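Speaker notes: What the arm took over at Flulik, and what it didn't
Tineke Baert, Friday session, 15 minutes plus questions

Slide 1. Title
Say who I am: shift lead, gift packing, Utovthorpe site. I don't program anything. Thank Roel Willems for the slot.

Slide 2. The job before
Packers stood at a table and filled gift baskets by hand, 8 hours a shift. Reaching, turning, setting down, sliding along to the next person. Most complaints were shoulders and wrists. Els Meijer kept the sick leave log and will take questions on it.

Slide 3. What we changed
One arm, started in November. It handles the baskets at the table. People still choose the contents, tie the ribbon and check the card. Keep this short, they can read it.

Slide 4. Jobs
Don't skip this one. People ask it every time. We had 3 packers on that table and we have 3 now. One of them, Ward Groen, runs the arm on the morning shift. Two temp positions at Christmas were not filled. Say that plainly and wait a moment before going on.

Slide 5. Training
Ward got more than 40 hours with it, paid. The other two got less, and they told me so. We should have trained all three at the start. Willy Van der Linden has the training plan we use now, ask him for a copy.

Slide 6. At the table 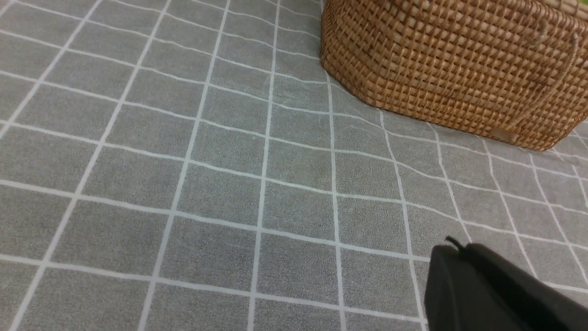 Slide 6: Gripper near a woven basket on the gridded gray cloth.

Talk about the cloth. It rumples when something pushes against it, and you can see the lines bend near the basket. A packer smooths a cloth without thinking. With the arm running, somebody has to stop it first, and that became a task with a name on the rota.
Mention that baskets vary. Ours are woven, the sides have angles, and there's a cord to catch on.

Slide 7. What people say now
Less lifting, more watching. Some like it. One packer finds the watching more tiring than the packing did, and asked to rotate every hour. We do that now.
The table is also quieter. They used to talk across it.

Slide 8. Questions
If time is short, take the pay question first. Operators are one grade up, agreed with Zinska before the start.
Leave the contact slide up.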